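Orimville's repair evenings move to the old Jiltden hall this fall

Orimville Courier - Community - 15/09/2023

If you have a lamp that flickers, a chair that wobbles or a favorite coat with a zipper that has given up on life, you will be glad to hear that the Orimville repair evenings are coming back, and that they are coming back to a bigger room. After a long spring and summer squeezed into the reading corner of the library on Song Street, the group has been given the use of the old Jiltden hall, just past the bakery, through the winter.
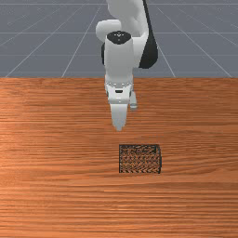 Moving day was a cheerful muddle, as these things tend to be, with kettles and toolboxes going up the front steps in no order that anyone could explain afterward. What matters most to the regulars is space to spread out, and a good wide wooden tabletop with nothing loose on it but one small, square mesh basket is pretty much what a person hopes for when there is a clock to be taken apart. In the library they were balancing radios on their knees!

Jocelyn Evangelista started the evenings with a card table and her late father's screwdrivers, and she still greets people at the door. "We had 219 items come through since we began, and I think I remember most of them," she said, laughing. "The toasters run together a little. But I remember every music box."
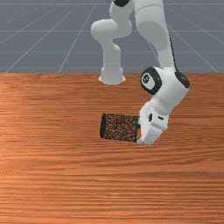

AROUND TOWN

The new evenings will run from 6 to 9, with tea on from the start and the last repairs taken in at 8. There is no charge, though a jar will be on the side for anyone who would like to help with the heating bill. Please bring the cord, the remote or the missing screw if you still have it (look in the kitchen drawer, it's usually there).

Sewing is back too, after many requests. Ottó Lengyel, who worked as a tailor in town for over 30 years before he retired, will be doing hems and linings and will happily show you how to do your own.

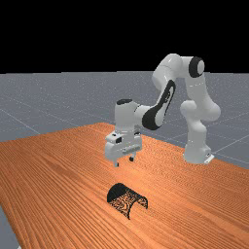
Lengyel told us he was talked into it in August, over a fence, and that he said yes before he had properly thought about it. He is fussy about his work surface and likes to begin with a clear one. A large wooden table with just a small black arch-shaped piece sitting on it leaves plenty of room for a winter coat laid out flat, sleeves and all, and he says a coat that is bunched up will never tell you where it's pulling.

Wostar Hardware has given a box of fuses, glue and assorted springs to get things going, and is putting up a sign-up sheet by the register - there are 14 places for the first evening, so do stop in early if you have something that won't wait.
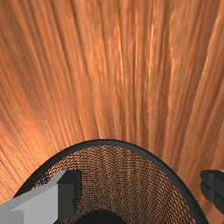

Larger furniture is welcome as well, as long as two people can carry it up the steps. Anyone unsure whether a thing can be mended is encouraged to bring it along and ask. Parking is behind the bakery, and the side door will be open for strollers and wheelchairs.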